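Storing a short program on the Lamont 106

The Lamont 106 holds up to 100 program steps, and every step takes one line of memory no matter how many keys you press to enter it. These notes cover entering a program, running it and fixing a wrong line. They also apply to the older Pruven model, except that its PRGM key is labelled LRN.

Before you start, clear the old program. Press f then CLR PRGM while in program mode. In run mode the same keys only move the pointer back to line 00 and leave the program where it was.

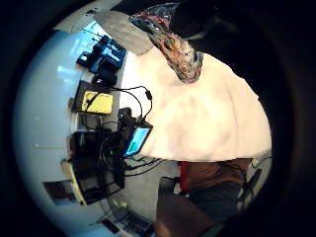
Press PRGM. The display shows the line number on the left and the key code on the right. Codes are row then column, so the third key in row four is 43. Digit keys are shown as themselves.

To add 30 to a number and double it, key in:

01 3
02 0
03 +
04 2
05 x
06 RTN

Press PRGM again to go back to run mode. Type 3456, press ENTER, then R/S. You should get 6972. If you see Error 4, the pointer was past the last line. Press GTO 00 and try again.

To fix a line, go to the line before it with SST or BST and press the DEL key twice — once deletes the line you are on, so check the display first. New lines go in after the one shown, and the rest move down. Labels move with them, but a GTO to a line number does not change and has to be keyed in again.
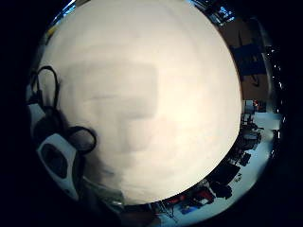
White surface with black cable loops at left.

Memory is kept when the calculator is off. It is lost if the batteries are out for more than a minute or so, so write your program down on paper before changing them.

Thanks to Kanokwan Saengthong for the correction to the key codes.

Last changed 28 Feb 2008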